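Room Acoustics for Teaching Spaces
Handout 4: Reverberation time and speech
Course notes, R. Ishida

4.1 Scope

Handout 3 dealt with background noise. The present handout covers the decay of sound in a room and its effect on how well speech is understood. Rooms for music are left to the second half of the course. Bring a calculator to the tutorial.

4.2 Definition

Reverberation time, T, is the time in seconds for the sound level in a room to fall by 60 dB after the source stops. In an occupied room the full 60 dB is rarely available above the noise floor. The usual practice is to measure a fall of 20 or 30 dB and extend the slope. The result is then written T20 or T30. Note that T20 is still a time for a 60 dB decay; the subscript gives only the range used for the fit.

4.3 The Sabine equation

In metric units:

T = 0.161 V / A

where V is the room volume in cubic meters and A is the total absorption in square meters. A is found by multiplying each surface area by its absorption coefficient and adding the products. Furniture and people are entered as absorption per item.

The equation assumes a diffuse field, that is, sound energy spread evenly and arriving from all directions. It overstates T when absorption is high. It is also unreliable when most of the absorption sits on one surface - the common case of a treated ceiling above bare walls and a hard floor. Sound traveling horizontally then decays more slowly than the equation predicts.

4.4 Worked example

The Maltholm lecture hall has a volume of 2,320 cubic meters. Total absorption at 500 Hz, unoccupied, is 290 square meters.

T = 0.161 x 2,320 / 290 = 1.29 s

Now add 100 seated listeners at 0.4 square meters each. Absorption rises by 40 to 330 square meters, and T falls to 1.13 s. Repeat the calculation at 125 Hz using the coefficients in Table 2 of the previous handout. Expect a longer time, as thin porous materials absorb little at low frequencies.

4.5 Early and late energy

Reflections that reach the listener within 50 ms of the direct sound support speech. Later ones mask the syllables that follow. The ratio of early to late energy, in decibels, is called C50. Two rooms with the same T can differ in C50 if their reflecting surfaces are placed differently.

A hard front wall behind the talker gives useful early reflections and should normally be left untreated. The rear wall is the first candidate for absorption in a long room. Parallel bare side walls may cause flutter echo, which can be checked by clapping once at mid-room.

4.6 Exercise

Whitlock Annex has a volume of 210 cubic meters and a measured T of 0.92 s at 500 Hz. Find A. Then find the extra absorption needed to reach 0.6 s. State your assumptions - in particular, whether the room is occupied. 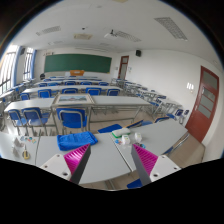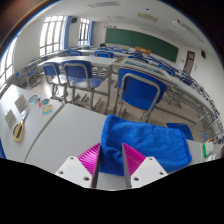 Figure 4.1 (both views). Classroom interior.

Reading for the next session: the notes on absorber types, sections 5.1 to 5.3.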